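Plakcombe robot club, 2nd April

Quick one tonight, dinner's on and I've got to be up early.

So the club is doing drawing this term. The plan (Vlasta Begović's plan, she runs the thing and I just turn up with extension leads) is that the kids collect loads of short goes at simple pen jobs, then the Zeludari group at the university trains something on them over May. Target is 900 goes. We are nowhere near. Maybe 60 good ones after tonight, and I'm being generous with "good".

Bit of a slow start. Laptop wanted an update, obviously. Then the Orndale lot turned up early with their own cards, the blank sort, and there was a long argument about wether lined or blank is better to train on. Vlasta said lined, so lined. I still think blank. We'll see.

Job for this week was shading. Draw a corner, fill it in with short strokes, stop. Sounds easy. It isn't when you're twelve and want to draw a dragon.

Things I wrote on my hand:
— marker lids, buy a bag of spares
— 90 seconds per go is too long, they get bored and wander off
— stick the card down next time??
— ask Agudelo about the loan of the second table

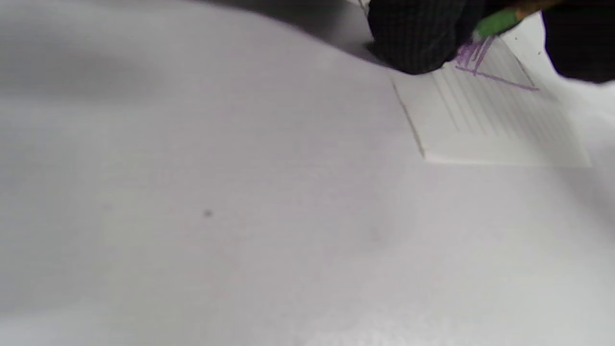 Purple hatching on a lined card, black glove, green-barrelled marker.

Lines are a bit streaky where the pen went fast. Vlasta likes that, says she doesn't want them all neat or the thing only learns neat. Fair enough.

Next session is squares and a circle if we get that far. I need 3 more people who can stay to the end and help pack up, so shout if your free. Tea provided, biscuits not garanteed.

Right, pasta's boiling over.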